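Penrose Produce Hall — Monthly Safety Walk
Site: Gelemgate, Building 14
Inspector: Slavica Hodžić
Date: 10 May 2020

Scores: OK / Fix / Urgent

1. Exits and walkways
Fire doors open fully from inside: OK
Exit signs lit: Fix. Sign over the north stair is dim. Order a new tube.
Yellow floor lines visible: Fix. Worn away by the pallet wrap station. Also noted in March.
Pallets kept out of walkways: Urgent. Two stacks in front of the hose reel. Moved while I was there — please talk to the late shift.

2. Fire equipment
Extinguishers tagged and in date: OK, except unit 675 by the break room, tag missing.
Sprinkler heads clear of stacked goods: OK
Alarm panel shows no faults: OK

3. Packing area
Belt surfaces free of tears: OK. Light scuffs only.
Side rails fitted: OK
Emergency stop tested: OK, both ends.
Knives stored in the rack: Fix. One left on the bench by the sink. 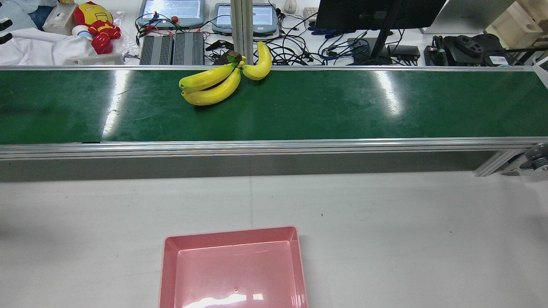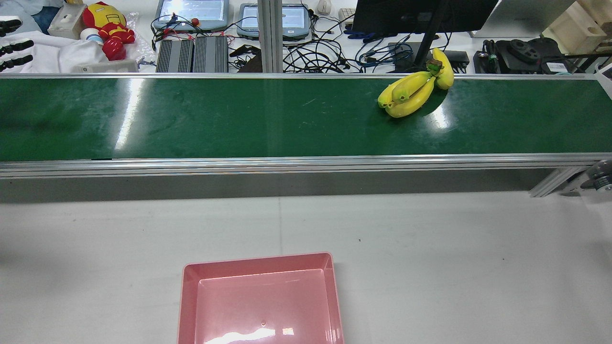 Item 3, green belt with bananas, both photos.

4. Cold rooms
Inside door release works: OK in rooms 1 and 2. Room 3 sticks and needs a hard push. Urgent. Do not let anyone work alone in there until the latch is replaced.
Floor free of ice: Fix. Thin patch under the fan in room 2.
Temperature log filled in: OK, two blanks on the weekend page.

5. Loading dock
Dock plates sit level: OK
Wheel chocks at each bay: Fix. Bay 4 has one chock, needs a pair.
Forklift daily checks signed: OK. Truck 3218 has a slow leak at the mast — Amesari has the work order, no date yet.
Lighting over the ramp: OK

6. First aid and washing
Kits full: Fix. Dock kit is short on burn dressings and large bandages.
Eyewash flushed this week: OK
Soap and paper towels stocked: OK

Comments
The room 3 latch comes first. I would like it done before the next delivery goes in. The floor lines can wait for the paint crew, but they should not be carried over again. Send me the part number for the exit sign tube and I will order it with the chock.

Signed: S. Hodžić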